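Altside is a furnishing workshop and showroom. We sell small furniture for homes, waiting rooms and shared workspaces: side tables, ottomans, cushions, desk chairs and the pots and plants that go on top of them. We also set up rooms for customers who want the whole thing laid out for them, from the first floor plan to the last power cord.

The business was started by Conceição Neves, who had been buying furniture for dental offices and wanted a place where people could try pieces together before ordering. The first showroom was one room with a rented van outside. We now have 2,000 square feet on one level, with a loading door at the back and free parking on the Koubek Street side.

## What we do

Most of our work is room setup. A customer sends us measurements and a few photos, and we mark out a floor plan in tape on our own floor at full size. You can walk through it, sit down, pull out a chair and see if the table is in the way. If something doesn't fit, we move the tape. This takes an hour or two for a small office and most of a day for a clinic or a reception area.

We keep 447 items in stock. The rest is ordered from suppliers and usually arrives within 3 weeks. Our own lines are Osska (tables and shelving) and Pesum (ottomans, floor cushions and seat pads). Both are put together in the workshop next door to the showroom. 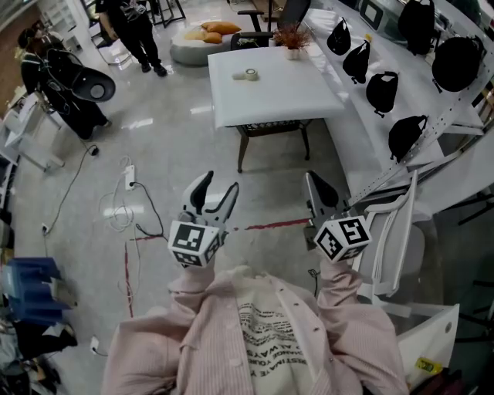 **THE FLOOR**

Red tape lines run across the light gray tile, and the furniture goes in around them. A round gray ottoman with two orange-yellow cushions, a square white table with a woven shelf under the top, and a black office chair with armrests are the kinds of pieces we move around most. They are light enough for one person to carry, and they help people judge how much space is left for walking.

Small items get tried out as well. A white pot with a dried plant takes up one corner of a table and leaves the rest free for work. Dried plants are popular with offices that close over the holidays, and we carry them in several colors.

Power is part of the plan. We ask every customer for a list of what has to be plugged in, and we lay out power strips and cords during the setup so that the length can be checked from the wall outlet to the table. Cords that will cross a walkway in the finished room are noted on the plan and given a cover or a new route. Please send the list before your visit if you can.

The tape stays down until the order is confirmed. We then measure it again, draw up the final plan and send you a copy.

**DELIVERY AND ASSEMBLY**

We deliver with our own van within around 5 miles of the showroom. Farther out, we use a carrier, and the price is quoted with the order. Tables are delivered with the legs attached unless a stairway or elevator is too narrow. Packaging goes back with the driver.

Every table sold under the Osska name can be fitted with replacement legs or a new shelf. Pesum covers are also sold separately. Bring the old part in or send a photo of the label on the underside.

**VISITING**

The showroom is closed Monday. On other days we open at 10 a.m., and floor plan sessions are by appointment. Children are welcome, but the workshop is for staff only. For questions about an existing order, have your order number ready and ask for the setup desk.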